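Lolska arm, student project notebook, January
Entry written 16:40, after the wrist camera check 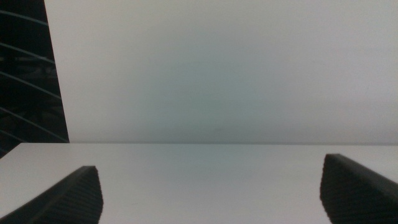

Wrist camera view, both fingers, table clear.

Today we worked only on the camera and the gripper opening. The arm part of the Vumstead task can wait until we trust the picture.

What I wanted to know first is how much of each finger the camera sees. Both of them come in from the bottom corners and the ridges on the inner sides can be seen well. The right finger reaches higher in the picture than the left one. I wrote this down last time also, but then I believed it was my mistake in mounting. Shahla Rashti thinks the camera is turned a little in its holder. The back edge of the table sits a touch higher on the left side, so she may be right, but the table itself could also be not level. To do: put the spirit level on the table before anybody touches the camera screws.

Background. The plain wall is good for us. There is a soft darker patch on it, a little bluish green, just over the table edge. The Bahrami script (our color threshold, the version from the autumn group) takes the background value from the middle of the picture, so it will take exactly this patch. I propose to move the sample window to the right, where the wall is lighter. The black thing in the upper left corner, with the pale curved lines, should be masked. The lines have strong contrast and the edge detector will like them too much.

Opening and closing. Command range for our gripper is 10 to 100 in the Tomico software, where 100 is fully open. I ran the open and close cycle from the terminal and saved the encoder value at both ends.

Closed: 1,625
Open: 2,665

The difference is 1,040 counts. I repeated the cycle until I was bored and the closed value stayed the same. The open value moved by one or two counts, I do not worry about it. Please put these numbers in the config file and do not use the old ones from the club wiki, they are from the gripper before the new fingers.

Problem which is still open: at command 10 the motor hums a little and gets warm if it is left so. Shahla says we should never send less than 15 in the practice runs. I agree, but then our thinnest part for the competition could slip. Maybe limit the time and not the position - for example hold at 10 for a short moment, then relax. I will try this with the thin foam piece.

Also the light. The fingers make no hard shadow on the table with the lamps as they are now, so let us keep them so. I put tape on the floor where the lamp stands are. If you move them, please move them back to the tape.

Small thing: the recording program started with the wrong folder again. The files from 15:10 until 15:25 went to the folder of the other team. I copied them to ours and told them, nothing was overwritten.

For next time
- level on the table, then decide about the camera holder
- mask for the upper left corner
- sample window to the right side
- short hold test with foam at 10
- Shahla brings the longer USB cable, the present one pulls when joint five turns

Robot is parked and the power is off at the wall. Key is in the drawer.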